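Jostano Jewelry Kit – Making the Clasp End

Before you start, close the kit lid and set the ring tray to your left.
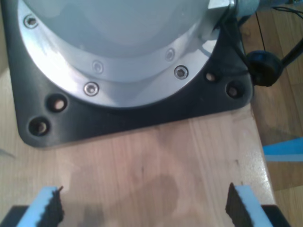
1. Cut a 70 mm length of wire from the Fimero spool (part 3319).
2. Wrap it twice around the thin end of the mandrel and slide the coil off.
3. Snip the coil into single rings. File any sharp ends.
4. Open one ring sideways with two pairs of pliers. Do not pull it apart.
5. Hook on the clasp and the last bead loop, then close the ring.

Note: Plated wire marks easily – use the nylon-jaw pliers.

Caution: Wear eye protection when cutting. Short ends can fly.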